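The Sponge by the Sink

When I moved to Paresbridge, my first rented kitchen had one drawer, one window and one sponge, left by the person before me. I used it for a week. I am still a little ashamed of this.

Since then I have become serious about sponges. It is a small subject, I know, but a person who cooks every day holds this thing in the hand more often than a good knife. A new one is light and stiff, and it has an opinion about its shape. After many dinners it gives up, and one must be strict and say goodbye.

In April I visited Tallow, a household shop on the road to Grullovberg, which keeps nearly 70 kinds of brush, cloth and sponge. I bought 4 of the plain yellow ones. The shop also sells a gray sponge by Hirose, for people who do not like color in the kitchen. I am not such a person.

My way of washing is simple. Bowls and glasses come first, with the soft foam. I press the sponge into the curve of the bowl and turn the bowl, while the hand stays almost quiet. Pans must wait until the end, and only they receive the rough side. 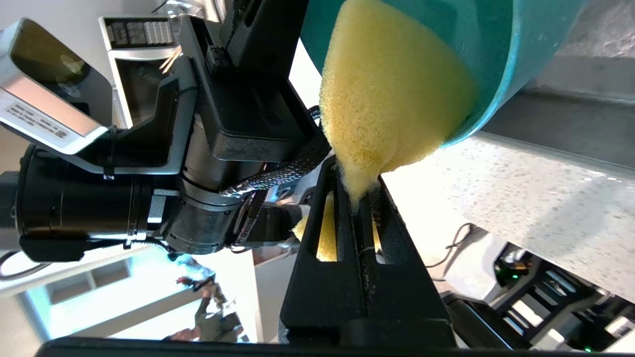
Yellow foam, squeezed to a narrow point. 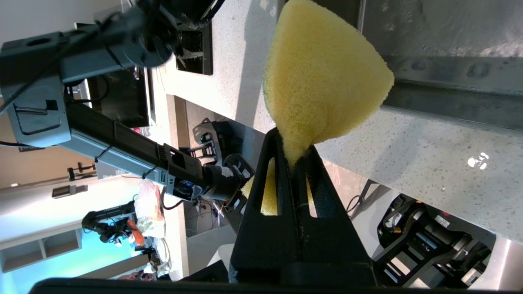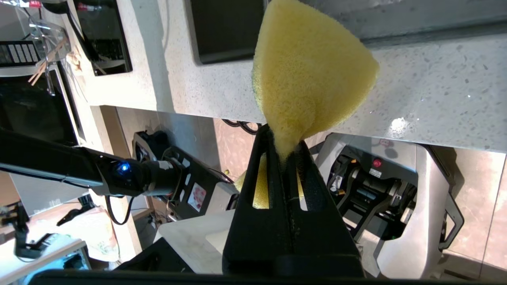

The counter I leave for last, and for it I keep a separate sponge. Crumbs are taken away with a dry cloth before any water arrives – my mother was firm about this, and I have never found a reason to disagree with her. Then I rinse the sponge until the water runs clear, squeeze it twice and stand it on its short side, where the air can reach it.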